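About the Trollell Robotics Society

The Trollell Robotics Society is the student robotics group of Trollell College. It is open to every student enrolled at the College, on any course and in any year, and it exists to give its members regular, supervised practice in building, programming and operating robots. The Society currently has 61 members. Some are studying engineering or computing; others come from catering, design, health and social care, and the languages department.

Our history

The Society began as a lunchtime club for students who wished to enter line-following contests. Its early members met in a corner of the electronics workshop and built small wheeled vehicles from kits. As numbers grew, the College agreed to give the group a permanent home on the ground floor of the Trindade Building, where it has remained. The wheeled vehicles are still built each autumn by new members, and the older ones are kept in the display case by the main stairs.

The move to the Trindade Building made longer projects possible. Equipment could be left set up between sessions, and members could return to the same task week after week. The present programme of work grew out of that change.

The Torkiveo Project

The Society's principal activity is the Torkiveo Project, in which students teach a pair of robot arms to carry out ordinary kitchen tasks. The kitchen was chosen after a long discussion among the members of the time. It is a place everyone knows, its objects differ greatly in shape and weight, and a task such as serving a salad, which a person does without thought, asks a great deal of two machines working side by side.

Project teams are made up of four or five students, with at least one member from outside the technical courses. Each team selects a task, writes a plain description of how a person would do it, and divides that description into steps which the arms can attempt. The team then demonstrates the task repeatedly by guiding the arms, keeps a written record of every attempt, and reviews the results before changing anything. Last year the teams logged 1,794 attempts between them.
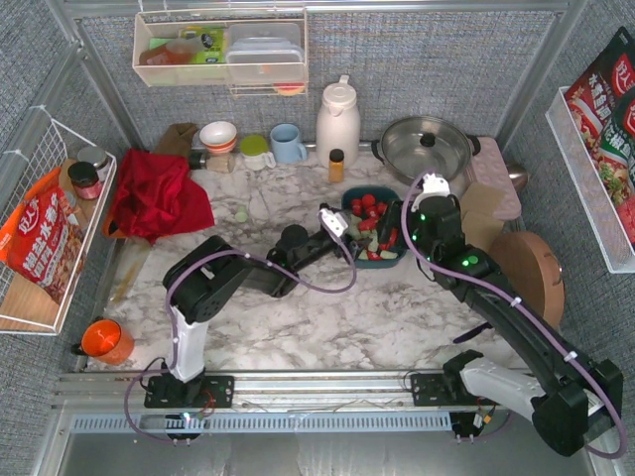 Records are kept in a shared logbook, and entries are expected to be complete whether or not the attempt succeeded. The Society regards this as an important part of a member's training. A team which can explain why a bowl was tipped, or why one arm waited for the other, has learned something that it can pass on to those who follow.

Members of the catering course advise on the choice of utensils and ingredients and on hygiene. Food used in the project is not eaten afterwards; vegetable waste goes to the horticulture department for composting.

The Plitavier Challenge

Each spring the Society enters the Plitavier Challenge, a regional competition for school and college teams. Entrants are given a household task in February and have until the end of term to prepare. On the day, each team has 400 seconds to complete the task in front of the judges, followed by a short interview in which the students explain their methods. The College has entered in each of the past six years and has twice received the award for best written report.

Selection for the competition team is open to all members who have attended regularly since the autumn. Previous experience is not required, and the Society makes a point of including at least two first-year students.

Teaching and safety

All new members complete an induction before working with the arms. It covers the emergency stop, safe distances, the checking of cables and fixings, and the correct way to hand over to the next team. No student may operate the equipment alone, and a member of staff is present at every session.

The Society also runs an introductory course for pupils from local secondary schools. It takes place over four afternoons in the summer term, and 259 pupils have completed it so far. Several have since enrolled at the College and joined the Society themselves.

Joining the Society

Sessions are held in term time from 4.30 pm to 6.30 pm in the Trindade Building. Membership is free, and tools and safety glasses are provided. Students who wish to join should collect a form from the main reception - parental consent is needed for those under 18 - and return it before their first session. Visitors from other schools and colleges are welcome by arrangement with the College office.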